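We use cookies to remember your preferences. Accept / Manage settings

Pre-event venue checklist, with my comments - Urndale Startup Showcase

Last updated: September

I've now done this walk-through enough times that people keep asking me for a copy, so I've typed it up properly and stuck my own comments under each bit. It's for our monthly pitch night at the Holar building, but pinch whatever you like for your own meet-up. 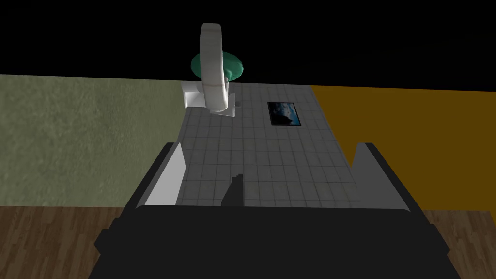
I start at 3:30 pm, two hours before doors, and I do it in the same order every time or I miss the back corridor.

1. EXITS AND AISLES
[ ] Both exits unlocked from the inside
[ ] Exit signs lit
[ ] Centre aisle clear the full length
Comment: The licence for the main hall is 200 people, seated or standing, and that includes founders, crew and whoever's on the bar. RSVPs close before we get there. Last time the spare chairs had migrated in front of the rear exit - moved them myself, sore back, all good now!

2. POWER AND LEADS
[ ] Test tags in date on every lead and power board
[ ] No board plugged into another board
[ ] Leads taped down wherever people walk
Comment: Demo tables are the worst for this. Founders turn up with their own double adaptors and I say no, very nicely. The circuit along the window wall trips if you put the urn on it with anything else, so the urn lives in the kitchenette. Anything over 2,000 watts needs to be on your demo form beforehand please.

3. STAGE AND SOUND
[ ] Steps fixed, white edge tape still stuck
[ ] Speaker stands locked and legs fully out
[ ] Lectern mic tested
Comment: Edge tape was peeling on the second step, replaced. Plodon are lending us their speakers again (legends) and the stands have a fiddly collar that feels locked when it isn't. Give it a proper tug.

4. FIRE GEAR AND FIRST AID
[ ] Extinguisher gauges in the green
[ ] First aid kit restocked
[ ] Defib light showing ready
Comment: We were down to three bandaids. Receipt for the top-up is in the Shokri folder with the hire invoice, which came to $1,645 this month, ouch.

5. FOOD TABLE
[ ] Allergen labels out
[ ] Cold stuff in the fridge until doors
Comment: Labels done. Still need a second pair of tongs for the gluten-free tray.

Still open: the flickering light outside room 403, reported twice. I'll chase it again before the next one.

Comments (3)

meetup_mum: Stealing the speaker stand tip. We had a wobbly one at our June night and I didn't enjoy a minute of it.

pitchdeckpete: Is the ramp at the side door on your list? It was locked when I came with a trolley.

Reply from author: Good catch, it wasn't! Adding it to section 1 tonight.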